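Print this page | E-mail this thread

Open day at the Clitance hall – a thread from my visit this May. I went with my colleague Emrys Lloyd and I will write it in small posts, please be patient with my English. 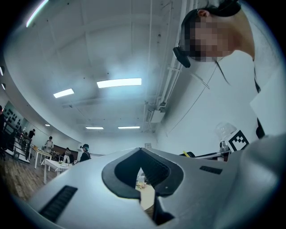
1/ What is done in the hall

The people there record hand work for teaching robots. A person takes a hand-held gripper, does a simple job at a table, and the recording goes to the training. I had read of this before but never stood near it.

2/ The room is bigger than I expected. White ceiling with long lights, white ducts along one side, tables with small things on them. Several people were in the room, and some of them had a headset with microphone.

3/ Our guide was Cledwyn Kneath. He speaks quickly but he stops when you lift your hand, so I lifted it often. He told us they made 817 recordings in the last month and kept 454 of them. The rest were too slow, or the object fell, or somebody forgot a step.

4/ I asked if it is a pity for the lost ones. He said they learned to write down the cause each time, and now the same mistake comes back less.

5/ The gripper is a light gray body with black ribbed pads. In the photos I saw at home it looked like a toy. In the hall it looks like a tool, and it is larger than I thought – you would not put it in a coat pocket.

6/ There is a black and white square marker on it. Emrys asked what it is for. Cledwyn answered that the software finds the position of the tool from it, and if you cover it with your sleeve you must start again. Emrys rolled up his sleeves.

7/ Visitors were allowed to try. My task was to move a small cup from one side of the table to the other. I needed 5 attempts. The hard part for me was the letting go: I opened too early and the cup tipped over.

8/ After lunch came a talk by a man from Böttcher about the Imine arm, which learns from these recordings. It sorted parts into trays. It did 116 parts before it stopped and waited for help, and he explained without shame which part it did not recognize.

9/ A question from the public: will it replace the people in the packing centre? He said at Barnetti the arm takes the night shift and the day team stays. I would like to hear this from the day team also.

10/ Practical things for those who want to go. Come at nearly 10 in the morning, when the groups are still small. Wear flat shoes. The coffee is free, the parking is behind the neighbouring building and the sign for it is hard to see.

11/ Correction to post 3: Emrys says it was the last two months, and he made notes. I did not. Sorry for this.

12/ Cledwyn wrote to me that there will be one more open day before winter. When I have the date I will put it under this post.

Print | E-mail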